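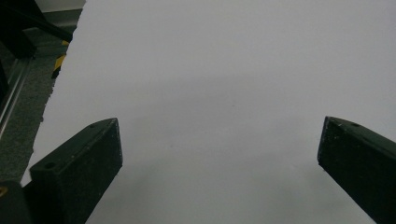
Paper runner vs. fabric for long reception tables

radwan_events
Need opinions on runner stock for a reception, eight-foot banquet tables, 107 guests. The client wants white paper down the center with low centerpieces on it. I know what a big sheet of plain white paper does under a light: every fleck and shadow reads, and anything dark green goes close to black against it. The foliage in the centerpieces is mostly dark, so this matters. Options so far are the Pratier uncoated roll and the Droteck nonwoven, which feels closer to cloth. Room is lit from overhead until 7 p.m., then candles only. Which one lies flatter, and does either take water from the vases without buckling?

tablesetter
Nonwoven. Uncoated paper cockles wherever a vase sweats. You can put a clear disk under each vase but then you see the disk.

pratier_user
Disagree. The cockling comes from paper that is too light. I use the heavy Pratier roll and the rings dry close to flat. Unroll it the night before, face down, and weight the ends. The Droteck has a dimpled texture that catches side light from candles and looks like paper towel in photos.

tablesetter
Which width? I have only had the narrow one and it curled at both edges all night.

pratier_user
The wide one, trimmed. Factory edge curls, cut edge doesn't. Use a rotary cutter and a metal straightedge. Scissors leave steps.

ena_florals
Before choosing the runner, settle what stands on it. If the vases are glazed and dry on the base, either stock is fine. If they are unglazed clay, neither is, unless you line them. I line with florist's foil and fold it below the rim.

Also check the candle plan. Open flame over paper is not allowed at many venues. Ask in writing. Ours allowed votives only in glass, with the flame below the lip.

radwan_events
Vases are glazed. Votives are in glass, 60 of them, already approved. Foliage is ruscus and some dark ivy, no trailing stems past the runner edge. 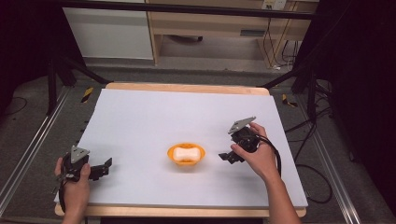
The client has also asked for a backup in case paper is rejected after the sample table, so I need something I can cut from stock in a day. I have polyester satin in ivory but it slides on a bare tabletop, and there is no budget for underlays.

ena_florals
Two strips of double-sided fabric tape per table, one at each end, none in the middle. If you tape the middle it puckers when somebody leans on the table. Test the tape on the tabletop finish first.

tablesetter
Satin will look yellow next to white plates. If the plates are white the backup should be white too. Matte cotton sateen is better and it doesn't slide as much.

pratier_user
It slides exactly as much on a sealed top. Tape it either way.

bulk_linens
Buying question for the paper people. The wide Pratier roll is only worth it by the case. I ordered 2000 feet and the last roll had a crushed core, with a crease repeating every turn for a good part of its length. Check the ends of each roll before you sign.

pratier_user
Never had that. Storage, maybe. They have to stand upright.

bulk_linens
They were upright when they arrived. I took pictures for the claim and got a credit.

radwan_events
Ordering a short roll of each and setting up one sample table with both, half and half, vases filled, left overnight. Will post the result.

tablesetter
Look at it by candle as well as overhead. And put a white plate next to each one.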